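Clendholm cordless air duster, long-term review

Quick one because I'm between jobs and have been promising this to people since June.

Short version. Good blower. Bad battery door. Buy it if you clean more than a couple of computers a year, otherwise get a paintbrush and go outside.

Longer version.

I look after the computers for an accounting office and a dental practice, plus whatever neighbors leave on my porch. Canned air was my biggest regular expense that wasn't coffee. You know how it goes. Can's full, great. Third PC in, can's freezing your hand and wheezing. Put it down, wait, pick it up, wheezes again. Then you tilt it wrong and spit cold liquid all over somebody's RAM. I had a whole drawer of cans that were almost empty and I couldn't make myself throw out.

So I bought the Clendholm. Paid $55 for it from Grilport, my own money, no discount code, nobody sent me anything. It's the plain one without the screen. There's a fancier version with a readout and a carry case for a good bit more. Solange Quintana has that one and let me borrow it for an afternoon. Same motor as far as I can tell. Same noise. Skip it.

What's in the box

Blower, charging cable, a wide nozzle, a narrow nozzle, a brush nozzle, a rubber thing for inflating pool toys. Manual in very small print. No wall plug, and it's picky about which one you use. Mine wouldn't charge off the old phone plug in the kitchen, light just blinked orange. Works fine off the laptop charger. Manual says nothing about it. Lost an evening to that.

Power

Strong. Stronger than I figured. There are three speeds and I use the low one for nearly everything, the top one will lift paper off the desk across the room and it did, a whole stack of Iolanda's invoices. (Iolanda Barros runs the front desk at the accounting place. She has asked me to use the loading dock from now on. Fair.)

Compared to a fresh can, the can still hits harder in one tiny spot for the first second or so. If you've got a wad packed into a heatsink like felt, can wins the first punch. After that the blower just keeps going and going and the can is done. For power supplies I don't open them, ever, just blow through the grille from outside with the narrow nozzle, and this does it better than anything I've had that plugs in at the same size.

HOLD THE FANS. I'll put it in capitals because every time I lend it out I have to say it. Stick a finger or a pencil or a zip tie in the blades before you blow. Fan spinning way past its rated speed is bad for the bearing. Sounds cool, do not do it.

Noise

Loud. Hair dryer having a tantrum. Low speed is OK with the door shut. High speed, no. The dentist's patients could hear it from the chair and apparently it sounds enough like the other thing that I'm now only allowed in after closing.

My dog leaves the room when I open the drawer it lives in. Not when I turn it on. The drawer.

Battery

Here's where I get annoyed. Run time is decent on low, I can get through the whole accounting office in one go if I'm not stopping to chat. On high it drops off fast and it doesn't warn you, the light goes from green to red with hardly any time between. It also slows down as it drains, so the last stretch is kind of a warm breeze.

Charging takes forever. Plug it in when you go to bed. You can't run it while its charging either, which I didn't know, and it's not on the product page anywhere I could find.

And then the door. The battery sits behind a slide-off cover on the grip. Nice idea, you can swap it, that's half of why I picked this one. But the catch is one skinny plastic tab and mine snapped in the second month. Not dropped, not forced. Just slid it off like normal and tick, gone. It's been held on with electrical tape ever since and the tape gets gummy when the handle warms up.

I wrote to Clendholm. To be fair to them, Jeferson Pimentel in support answered the same afternoon and was perfectly nice and mailed me a new cover, no charge. New cover has the same tab. I've kept it in the bag, still taped to the old one, because I don't want to break that too.

They should just use a screw. I'd be happy with a screw.

Nozzles

Narrow: the one you want. Lives on the blower. Grips tight.
Wide: keyboards, window tracks, the grill cover. Fine.
Brush: sheds. First time I used it I left bristles in a laptop and had to go back in with tweezers. In the bin.
Pool toy one: gave it to Paula Marinescu next door, who has a pool. She says it works great on the flamingo.

They're a bayonet twist and the twist goes the opposite way from what my hand expects. Still getting it wrong.

Static

People ask. I don't have a proper meter so take this how you like. What I do: machine unplugged, hold the power button a few seconds to drain it, touch bare metal on the case, keep the nozzle a hand's width back from the board. Haven't killed anything. I also never used a house vacuum on a board and I wouldn't start now, the plastic hose dragging around in there makes me nervous.

What I tried instead

Osagie plug-in blower. Had it two years before this. Great air, never runs out, heavy as a brick and the cord is stiff and always knocks something over. Sold it to Dardo Zúñiga who does arcade cabinets and doesn't have to carry it anywhere. He loves it. If all your work comes to one bench, get the Osagie and stop reading.

Zundanside mini. Weighs 200 grams on my kitchen scale, cute, fits in a jacket. Useless for desktops. Fine for camera gear I guess? It moved the dust to the other side of the keyboard. Returned.

Rubber bulb. Don't laugh. Still in my bag, still the right thing for a sensor or a lens, never needs charging.

Paintbrush, one inch, natural bristle, hardware store. Best thing I own for this. I loosen with the brush, then blow. The blower alone leaves a film on fan blades that only the brush shifts. Any review that says you just wave the blower around and it comes out like new is selling somehting.

Where it earned its money

Front of case first, filter off, rinse the filter in the sink if it's the mesh sort and let it dry all the way. Then side panel. Low speed, top to bottom, so you're not blowing junk onto stuff you already did. Heatsink from both directions. Then expansion cards, the underside of the card is where it hides, people miss that. Then flip to high for a couple of seconds to push everything out the back. Outside, or by an open door. Wear a mask if there's a smoker in the house, you'll thank me.

Small office towers are the worst for getting into. Everything's folded over everything. The narrow nozzle does get in past the cables, and since the barrel's skinny you can see what you're doing, which I could never say for the Osagie. That alone was worth the swap for me.

Any real difference after? One of the reception PCs used to howl by mid-morning, and it's been quiet since the last cleaning. Fan noise is the thing people notice. They don't notice temperatures and I've stopped telling them.

Other reviews

The Grilport page has 754 of them and I read way too many. Most of the one-stars are the battery door. A few got a dead one out of the box and got replacements fine. Some guy is using it to dry his car mirrors and gives it five stars, good for him. I tried it on mine. Works.

Complaints, all in one spot

Door tab. The blinking orange charger business. Top speed is a click away from low with no lock, so you can bump it with your thumb and suddenly it's a leaf blower in somebody's lap. Brush nozzle. No hanging loop, why is there no hanging loop. The finish picks up every fingerprint and then holds dust, on a duster.

Would I buy it again

Yeah. Grumbling. It paid for itself in cans I didn't buy, and I don't have the drawer of almost-empties any more. If they fix the tab I'd call it the one to get for anybody doing house calls. As it is, four out of five, and one of those is for Jeferson.

If you do get one, pick up a spare battery in the same order, they go out of stock, and keep a roll of tape in the bag.

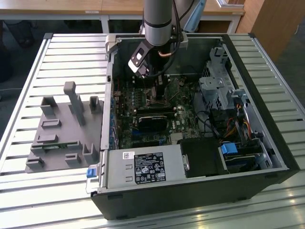
And screws in a cup before you switch it on. Mine went under the fridge.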